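Augen-Make-up nach einem langen Tag schonend abnehmen

Eine Anleitung für empfindliche Augen und wasserfeste Wimperntusche

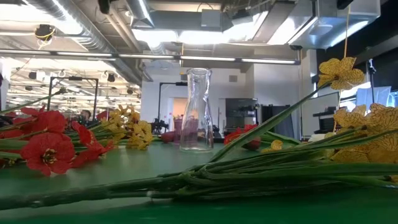

Was Sie brauchen

Ein Zwei-Phasen-Entferner (ich benutze den von Pritarier, es geht aber jeder ohne Duftstoff)
Vier weiche Wattepads oder waschbare Tücher
Zwei Wattestäbchen
Eine milde Reinigungsmilch
Lauwarmes Wasser und ein sauberes Handtuch

Vorbereitung

Waschen Sie zuerst die Hände mit Seife. Wenn Sie Kontaktlinsen tragen, nehmen Sie die Linsen heraus, bevor Sie mit dem Entferner anfangen. Ich habe das früher oft vergessen, und das Öl hat auf der Linse einen Schleier gemacht, den ich nicht mehr wegbekommen habe. Die Haare binden Sie am besten zurück.

Schritt 1: Flasche schütteln

Der Entferner besteht aus Öl und einer wässrigen Phase. Schütteln Sie die Flasche kräftig, bis man keine Trennlinie mehr sieht, und geben Sie gleich danach etwas auf das Pad. Das Pad soll feucht sein, aber nicht tropfen.

Schritt 2: Auflegen und warten

Schließen Sie ein Auge und legen Sie das Pad auf Lid und Wimpern. Jetzt warten Sie 30 Sekunden. Das kommt einem lang vor, besonders am Abend. In dieser Zeit löst sich die Farbe, und Sie müssen später nicht reiben. Bei der wasserfesten Tusche Ganunik 517 lege ich nach der ersten Runde noch ein zweites Mal auf, weil sie sehr fest sitzt.

Schritt 3: Abwischen

Ziehen Sie das Pad ohne Druck nach unten, vom Lid zu den Wimpernspitzen. Danach falten Sie es und wischen mit der sauberen Seite von außen nach innen unter dem Auge. Dann kommt das andere Auge mit einem neuen Pad.

Schritt 4: Reste am Wimpernrand

Für den Eyeliner nehmen Sie ein Wattestäbchen mit wenig Entferner. Fahren Sie damit außen am Wimpernkranz entlang. Bitte gehen Sie nicht auf die innere Lidkante, dort brennt es schnell. Wenn doch etwas ins Auge kommt, spülen Sie mit viel klarem Wasser.

Schritt 5: Nachreinigen

Ein öliger Film bleibt fast immer zurück. Verteilen Sie die Reinigungsmilch mit den Fingern auf dem ganzen Gesicht, die Augen bleiben dabei geschlossen. Mit lauwarmem Wasser abspülen und mit dem Handtuch nur tupfen.

Wenn die Haut trotzdem gereizt ist

Lassen Sie die Wimperntusche ein paar Tage weg und probieren Sie danach einen anderen Entferner. Bei mir war das Lid nach 14 Tagen wieder ruhig. Wenn es länger rot bleibt oder schmerzt, fragen Sie bitte in einer Augenarztpraxis nach.

Waschbare Tücher kommen bei mir nach jedem Gebrauch in die Wäsche, ohne Weichspüler.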